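Hot pot at home, finally!

11/2/18

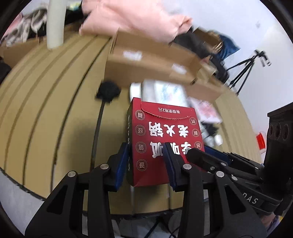

Wiebke Kohlhase wrote to me after my last post to say that the base is the whole meal, so stop fussing over the meat and buy a good one. She also said I should cook it longer than I think I need to, and that if I put sweet corn in a spicy pot I'd be fishing kernels out of chili oil all night. (I put in the corn. I regret nothing, although she was right about the fishing.)

So! Old-style hot pot, 老火锅, those big white characters on the red box. I have been wanting to do this at home since May, when Abla Azar had a bunch of us over and set a pot down in the middle of her table and I didn't get up for three hours. I came home smelling like chili and smoke and I was so happy. I talked about it all summer, I'm told, to anyone who stood still.

The kind I like best is the beef tallow kind, where the base comes as a solid brick and melts down into this deep red, shiny, fierce-looking soup. I don't even use stock with it, just water, a fat piece of ginger, a few scallions cut long, and a handful of extra Sichuan peppercorns if the crowd can take it. Let it bubble gently on the stove for 21 minutes (I set a timer, I get impatient) before you carry it to the table. The smell changes partway through, from sharp to sort of round and toasty, and when it does I start opening windows.

Now the dipping. I went all over Wiltham for the right things and found nearly everything at Grakis, which has a back aisle I could live in. Fried tofu skins! Lotus root already sliced! Wood ear mushrooms, dried, which swell up like crazy, so go easy. The lamb came from Shboul, 300 grams per person, shaved thin while still half frozen. That is a lot of lamb. We ate it all.

What I'd put on the table for 4 people, if you want a place to start:

Thin lamb or beef
Fish balls
Napa cabbage, more than looks sensible
Lotus root and potato, sliced thin
Wood ear and enoki mushrooms
Firm tofu, frozen overnight and thawed
Tofu skins
Wide sweet potato noodles, soaked, for the very end

Please do the frozen tofu. Freezing makes it spongy and full of little holes and it drinks up the broth, and you bite down and it is pure soup in there, extremely hot, be careful, I have burned my tongue on it every single time and I'll do it again next week.

For the sauce I go simple: sesame oil, a lot of raw garlic, cilantro, a splash of black vinegar. Abla likes sesame paste thinned with a spoonful of broth, and oyster sauce on top of that, and hers is good too, just heavier. Set everything out in bowls and let people mix their own. Half the fun is watching somebody build a terrible one and defend it.

A few things I'd change. My burner is a little Kerkska I bought for 32 dollars and it works great, but the pot I put on it was too deep, so everybody was standing up to look for their food. Wide and shallow next time! I'd also make rice. I thought the noodles would cover it, and then everyone wanted rice. And cover your chairs if they're light colored, the oil does travel.

Leftover broth: strain it, chill it, lift off the red fat and keep that in a jar in the fridge. I fried eggs in a spoonful of it this morning and stood at the stove eating them out of the pan. Tonight it's going on green beans.

If you have a favorite thing to dip that I haven't listed, tell me in the comments. I've got a shelf of the freezer cleared out and I'm going back to Grakis on Sunday.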